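Thread: Cutting down the laundry pile with kids in the house, what worked for you?

RaissaG
Hi everyone, settling in with my coffee before the house wakes up. We moved to Brullusbridge in March and somewhere in the unpacking I lost all control of the washing. There are five of us, one machine, and a line that only gets sun until lunch. I've been trying the "one load a day, no matter what" method and I'm starting to wonder if it makes more work, because there is always something half done. The big things I can cope with (sheets, towels, jeans). It's the little stuff that eats my evenings. 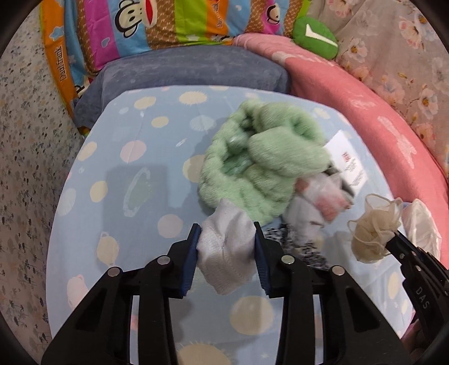
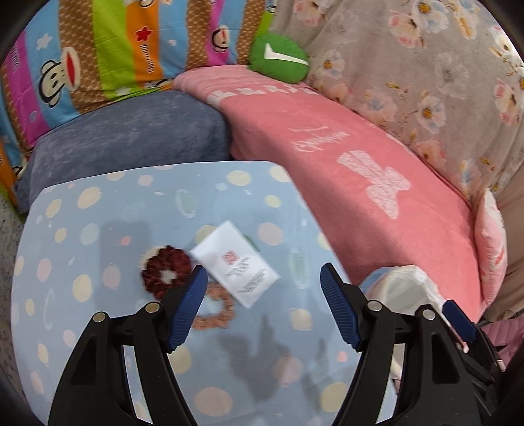 My mother did everything in one enormous go, and as a child I thought that was terrible, all of us folding until bedtime with the radio on. Now I think she may have been onto something! She had the rest of the week free and I have never once seen the bottom of my hamper. So who is a daily washer, who is a once-a-week washer, and has anybody switched and been glad of it?

lu_evangelista
Welcome to Brullusbridge, it's a lovely town once you learn where to park! I'm firmly in the once-a-week camp, well, twice if somebody has been ill. The trick for us was giving each person their own small basket. Everything that comes out of your basket gets washed together and goes right back in, so there's no sorting at the end. My two put their own things away now, badly, but they do it.

CauaC
I'm going to disagree, in a friendly way. I tried the one big day for 3 months and it swallowed every bit of rest I had. If the weather turned you were stuck with wet clothes over every door in the apartment. I went back to a load each morning before work. It goes in at 6:30, I hang it while the kids eat, and that's the end of it. The mistake people make is folding every day too. Don't fold every day! Let the dry things pile up in a chair and do it when there's something good on.

RaissaG
Cauã, the chair is exactly where my problem lives. The chair has become a sofa.

Mrs Furtado
I raised four children and I'll tell you what I told my daughter, which is buy the same socks for everybody. Same color, same brand, same store, and get rid of all the others in one afternoon. Be ruthless. You will feel wasteful for a day and then you will feel wonderful. I used to keep a drawer of singles hoping the partners would come home, and when I finally cleared it out there were 17 of them. Some belonged to a boy who had already left for college.

lu_evangelista
I love this but my youngest would never accept plain socks, she picks hers by mood.

CauaC
Same here. Also, same socks for everybody only works if everybody has the same feet, Mrs Furtado! Mine go from toddler to size 11.

Mrs Furtado
One kind per person, then. You are being difficult, dear.

RaissaG
You've all cheered me up. I'm going to try Luana's baskets with Cauã's morning load, one person's basket per day, and I'll ask my husband to hang it since he's up first anyway. Will report back once the sofa is a chair again.

Comments (3)

Rowena A.
The mesh zip bags are worth having too, one per child. The socks go in dirty, get washed in there and come out together. Just don't overstuff them or the middle stays damp.

pegs_and_line
Not convinced by baskets per person, you end up running half loads and mixing whites with everything. We sort by color and always have.

Rowena A.
We mix colors on cold and it's been fine for years, apart from one red towel that I still don't like to talk about.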